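皮姆利的第二个家

我叫邦邦，是一条棕白花的狗，左耳缺了一小块。收容所的登记卡上写着四岁，那是兽医看了牙以后填的，我自己没有意见。

在温勒维尔的收容所里，我住靠走廊尽头的笼子。那里冬天有穿堂风，水碗放在门边，早上会结一层薄冰。隔壁住着一条老猎犬，叫普斯特，名字写成 Puster，管登记的姑娘每次都念错。普斯特不怎么叫，白天把下巴搁在爪子上，有人经过就抬一下眼皮。他来得比我早，对这里的规矩都清楚。

“穿雨靴的是打扫的，”他告诉我，“穿皮鞋的才是来挑狗的。穿皮鞋的走过来，你坐好就行，别扑。”

我照做了，坐了很多次。穿皮鞋的人大多走到幼犬那一间就停下了。

一月里有个女人来，穿的是雨靴。我以为她是新来打扫的，就没有坐好，趴在毯子上继续睡。她在我的笼子前面站了很久，后来蹲下去看挂在门上的卡片。

“邦邦，”她念出来，“你睡得着啊。”

她叫科拉莉·皮里希，住在镇子北边，房子在一条上坡路的拐弯处。她不是来收养的，只是来做寄养家庭，填的表也不一样。收容所的暖气坏了一半，要把一部分狗先送出去，等修好再说。登记的姑娘对她说，最多两个月。

普斯特没有走。他有心脏的毛病，每天要吃药，得留在兽医够得着的地方。我被牵出去的时候他抬了一下眼皮，跟看别人一样。

科拉莉的车是旧的，后座铺着一条灰毛毯，闻得出以前躺过别的狗。路上她不放音乐，也不跟我说话，只在转弯前说一声“坐稳”。我后来知道，她对所有坐她车的狗都这么说。

她家的厨房里有一个炉子，炉子前面有一块地是热的。头一个晚上我没敢躺过去，在门边站着。她洗完碗，关了灯，上楼去了。我听着楼上的地板响了一阵，然后不响了。半夜里我走到炉子前面，躺下，一直睡到天亮。

日子是这样过的：早上出门，沿着上坡路走到水塔，再走回来。她走得不快，右膝盖不好，下坡时要扶着栏杆。我起先拉着绳子往前冲，冲了几天，发现冲到水塔也得等她，就不冲了。上午她在楼上工作，我在楼梯口趴着。下午邮差来，我叫三声，她说“知道了”，我就停。晚上她吃饭，我吃饭，然后她看书。

她的侄孙有时候过来住，是个十一岁的男孩，叫皮姆利。他原来的名字长，家里没人用。皮姆利父母分开了，他一半时间住爸爸那里，一半时间住妈妈那里，中间接不上的日子就住科拉莉这里。他带一个背包来，背包从来不打开放好，就搁在椅子上，要什么从里面掏什么。

我看得懂这个。我的灰毛毯也一直留在车上。

皮姆利睡不着的时候下楼来，坐在炉子前面，背靠着我。他说学校里的事，说得很乱，一会儿是谁借了他的尺子，一会儿是他妈妈新租的房子没有窗帘。我不插嘴。有一次他问我：“你是住在这里，还是只是待在这里？”

我把下巴搁在他的拖鞋上。这件事我也不知道。

三月初，收容所打来电话。科拉莉站在窗边听，说了几次“是”，又说了一次“两个都行吗”。挂了电话她在桌边坐了一会儿，然后拿钥匙。

“上车，”她对我说。

我上了车。灰毛毯还在。她说“坐稳”，我们转过那个弯，往镇上开。我认得那条路，闻到收容所消毒水的味道时，我把身子贴在座位最里面，不肯动。 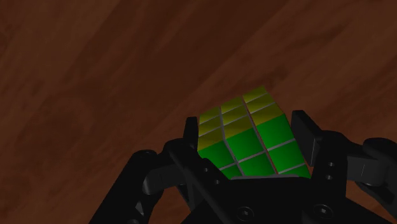
黑色机械手握着一个魔方

她没有叫我下去。她把车窗摇下一条缝，自己进去了。我听见走廊那头的狗一间接一间地叫起来，又一间接一间地停下。过了很久门开了，她右手夹着一个文件袋，左手牵着一根绳子，绳子那头是普斯特。

他走得比她还慢。到了车边，他看看车门的高度，又看看她。她把文件袋放在车顶上，弯下腰，先抱前腿，再抱后腿，膝盖响了一声。

“他的药在袋子里，”她说，也不知道是对谁说的，“早上一次，晚上一次。”

普斯特在毛毯上转了一圈，躺下来，占去了大半个后座。他闻了闻我，说：“胖了。”

“你说过穿皮鞋的才是来挑狗的，”我说。

“我说的是一般情况。”

科拉莉上了车，发动，又熄火，下去把车顶上的文件袋拿进来。这回她把它放在副驾驶座上，最上面那张纸有她刚签的字，墨水蹭花了一点。

到家以后，她把灰毛毯从后座抽出来，抖了抖，拿进厨房，铺在炉子前面。普斯特直接走过去躺下了，就好像他早就知道哪块地是热的。我在他旁边找了个地方，还剩一个角，够我放下半个身子。

那个星期皮姆利又来住。他进门看见两条狗，站在那里数了一遍，背包还背在肩上。

“这条也是待几天的吗？”

“不是，”科拉莉在切洋葱，“都不是。楼上靠后面那间的抽屉我腾出来了，你去看看够不够用。”

他上楼去了。我听见抽屉拉开，过了一会儿，又听见背包的拉链一路拉到底。普斯特抬了一下眼皮，问我上面在干什么。

“放东西，”我说。

他嗯了一声，接着睡。锅里的油热了，科拉莉把洋葱倒下去，叫楼上的人下来摆盘子。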